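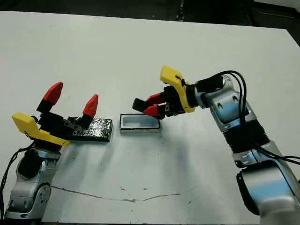
Bookkeeper, part time, Enton Office Supply

Enton is looking for a bookkeeper for its Clikell branch, three days a week, Thursday included. You will enter supplier invoices, match payments and close the month with Remigiusz Baran. We have 48 regular suppliers. Two years of similar work required.

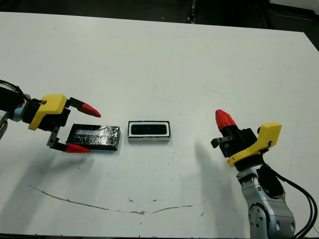

How to apply

Send a resume and one reference to Konrad Piątek, Enton, 261 Trerklow Road. Interviews are in January. Please quote job 200 on the envelope.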